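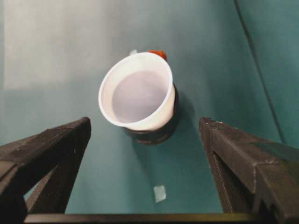
Figure 2. White plastic cup and dark container.

4.2 Objects that do nothing

Readers of the contemporary ensemble novel learn early to be suspicious of props. A key found in chapter one will open something by chapter thirty, and a locket has never in the history of fiction been merely a locket. Tuncay Güneş, whose long essay on the subject remains the liveliest thing written about it, calls this the tyranny of the useful object, and proposes a simple test: could the thing be swapped for a white plastic cup (Figure 2) without anyone in the book noticing? A cup of that sort has a rolled rim, an open mouth and no secrets to speak of. Most props in the novels discussed here fail the test within a page or two. The interesting ones pass it, and go on passing it for so long that the reader begins to fret.

Brunthorpe is the clearest case. The novel follows four households on one street through a wet January, and each household owns a biscuit tin. The tins are mentioned often and lovingly. One is dented; one came from an aunt. Reviewers assumed, as reviewers will, that the tins must contain letters, or ashes, or at the very least money. They contain biscuits. Naa Asante reads this as a refusal of plot on moral grounds: the neighbours are owed their privacy, and a novelist who goes through their cupboards looking for symbols is behaving like a burglar. I find the argument attractive and slightly too kind. It is also possible that the author forgot.

Majali takes the opposite line. Its single mysterious object, a brass weight left on a doorstep, is explained so many times and by so many narrators that it ends up heavier in commentary than in brass. The lodger thinks it is a threat. The lodger's sister thinks it is a doorstop, and uses it as one for 300 pages, during which the door stays open and several people who ought not to come in do so. Güneş treats the sister as comic relief. On a second reading she looks more like the only competent critic in the book.

A word on method, as the previous section promised one. I have counted as an object anything a character could pick up, which excludes the piano in Stonus but admits, after some agonising, the cat. Passing mentions were noted along with extended descriptions. In Stonus this produced 2,444 entries, a figure I report with more weariness than pride, and of these just 15 affect what happens next. The remainder are furniture in the older sense: they furnish. Asante has objected that counting in this manner tells us little about how a novel feels to read — a fair complaint, and one I began to share somewhere in the spoons.

What the figures do show is how far the 15 are from the objects the narrator lingers over. The inheritance turns on a bus ticket that gets half a sentence. The samovar, which gets two chapters, is dusted. Fotel, to which I turn next, makes a similar joke with an armchair, though there the armchair is allowed to narrate.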